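The Linen Cupboard and the Long Stay

How a group of small guesthouses learned to buy, wash and mend their own bedding

The road into Brorbridge drops steeply from the north, and the first building a visitor meets is the old wash house. It closed as a public laundry long before most of the present residents were born. For many years it served as a store for road salt. Since last March it has again been used for the purpose for which it was built, and on most mornings the lights are on by 5 a.m.

The wash house is run by the Gotside Guesthouse Association, a body formed by the owners of 20 small lodging houses in the valley. None of these houses is large. The biggest has nine bedrooms and the smallest has two. Together they make up 165 beds, and every one of those beds must be stripped, laundered and made up again each time a guest departs. In the summer season this can mean the same room turned over four times in a week.

Until recently, members sent their sheets to a commercial laundry on the coast. The arrangement was convenient, but it shaped the way the houses were furnished. A commercial laundry works with large loads at high heat, and it asks its customers for plain white cotton of a standard weight. Quilts, patterned covers and colored towels were returned faded or did not come back at all. Over time the bedrooms of Gotside came to resemble one another, and then to resemble bedrooms anywhere.

"Our guests stay for a week or longer, and they walk all day," said Uldis Krūmiņa, who chairs the association and keeps a house of six rooms near the river. "They notice the bed before they notice the view. We had let the most important object in the room be chosen by a price list."

A Matter of Weight

The association began with a survey of its own cupboards. Members were asked to bring every set of bedding they owned, including the sets they no longer used, to the assembly room in Brorbridge. The result was a useful education. Many houses held old family linens of far better quality than anything bought in the past decade. Others had spent large sums on sheets sold by thread count and found that the cloth had worn through at the foot within two seasons.

Thread count, in the view of the association, is a poor guide for anyone who launders frequently. The figure describes how many threads are packed into a given area of cloth, but it says little about the strength of the yarn. Fine threads packed closely make a sheet that feels smooth in the shop and wears thin in use. The houses now buy by weight and by weave. For sheets they prefer a plain percale, which dries quickly and keeps its shape. For the top cover they allow much more freedom.

Top covers do not touch the sleeper directly and may be washed less often than sheets. They also set the character of the room. The association's buying guide, a modest booklet of twelve pages, recommends a pale cover with a woven or stitched pattern in a similar shade. Pattern of this kind hides small creases and light marks, and it allows the owner to change the color of a room with towels alone. A dark or strongly printed cover, by contrast, fixes the color of everything placed near it and shows each repair.

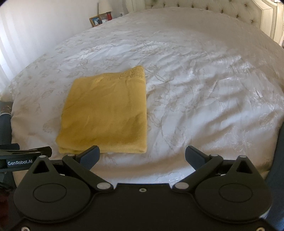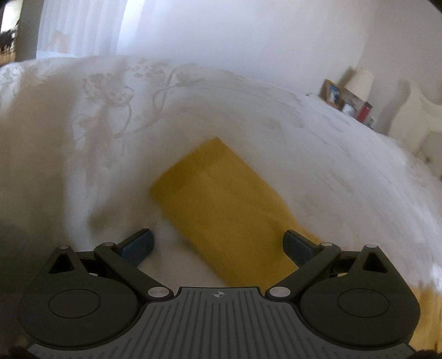 White bedcovers with floral patterning, and folded cloth in mustard yellow.

The guide is firmer on the subject of towels. Each house is asked to choose one color and to keep to it for at least five years. The rule was unpopular when it was introduced. Several owners had collected towels in many shades and saw no reason to part with them. The difficulty lay in sorting. When the linens of 20 houses pass through one wash house, a single color for each house saves a great deal of labor at the folding tables and almost ends the disputes over missing items. Labels were tried first, but they came away in the wash.

Inside the Wash House

The building has two rooms. The front room holds four washing machines, bought secondhand from a school in Lambrakis that had closed its boarding wing. The back room has the drying lines, two tumble dryers for wet weather, and a long table at which the linens are folded and checked. The stone floor slopes gently toward a central drain, exactly as its builders left it.

Rasa Kuusk has managed the wash house from its first day. She trained as a textile restorer and worked for a number of years in a regional museum before moving to the valley. Her approach to laundering is cautious. She washes at lower temperatures than the commercial firms, uses less detergent, and insists on a full second rinse.

"Most of the damage I see is caused by soap that was never rinsed out," she said. "It stiffens the cloth, and the owner believes the cloth is dirty, so more soap is added. I spent the first month washing things that were already clean."

Her rules are posted beside the door and have been copied into the guide. Towels are shaken before they are hung. Fabric softener is not used on towels, as it coats the loops and prevents them from taking up water. White covers are dried in the shade when the weather permits, although direct sun is allowed for plain cotton sheets. Embroidered pieces are washed inside out in a mesh bag and pressed from the back on a padded surface, so that the stitching is not flattened. Anything with an openwork edge is laid flat and pulled gently into shape while damp.

Mending takes place on two afternoons a month. A sheet that has worn thin down the center is cut lengthwise, and its outer edges are joined to form a new middle. This method, known as turning sides to middle, was common practice in households a few generations ago. The seam can be felt, and such sheets are kept for the owners' own beds. Sheets beyond repair become pillow linings, then cleaning cloths.

Counting the Cost

The association publishes its accounts to members each year, and they make plain reading. The wash house charges by the bag. A house with four rooms can expect to pay 1,550 a year in the local currency, a sum that covers washing, drying, folding and minor repairs. This is slightly more than the coastal laundry charged for the same number of loads. The saving lies in replacement. Members report that they are buying far fewer sheets and towels, and the association believes that the full benefit will be clear only after several more seasons.

There have been setbacks. A pump failed in the first summer, and for nine days the linens were driven over the pass to a hospital laundry. The water in the valley is hard, and scale has been a constant expense. A proposal to heat the water with a wood boiler was set aside after neighbors raised concerns about smoke. The roof of the back room still leaks at one corner, and the repair has been put off twice.

Help with the early costs came from Kultance, a rural crafts fund, which paid for the folding table, the pressing equipment and a course of lessons in mending. The course was open to anyone in the valley and drew more people than there were chairs. Many had no connection with the guesthouses. They came with school uniforms, work trousers and, in one case, a tent.

Folding as a Courtesy

A visitor who spends time in the houses of Gotside will notice that the beds are made in different ways. The association considered a common standard and decided against it. Some owners tuck the top cover tightly beneath the mattress, while others let it hang over the side. Some place the towels on a chair. Others leave them on the bed, where a guest arriving late and tired will find them without opening a cupboard.

Mr. Krūmiņa favors the bed. He folds each bath towel in thirds along its length and then in half, with the closed edge facing the door. He was taught the fold by his mother, who had worked in a spa hotel, and he has taught it to his own staff. At a neighboring house the towels are rolled. The two owners have discussed the matter at length, and neither has changed position.

The guide offers only general advice on the subject. A folded towel should lie flat and show no raw edge. If it has a decorative border, the border should be visible. Nothing should be placed on top of it, and the practice of leaving sweets or flowers on the cloth is discouraged, as both can stain.

The Coming Season

Applications to join the association have been received from houses outside the valley, and members will vote on them before the spring. The present machines could serve up to 200 beds if a second shift were added. Ms. Kuusk has asked that any growth be gradual, and that the drying space be enlarged before new houses are admitted. Her preferred plan would extend the back room by 100 square feet on the side facing the orchard.

In the meantime, the winter work has begun. Blankets are brought in as the houses close one by one, and each is brushed, aired and inspected for moth before it is put away. The covers follow, then the spare pillows. Storage shelves have been built along the north wall of the assembly room, with a section for each member, and the cedar blocks are to be replaced when the clocks change.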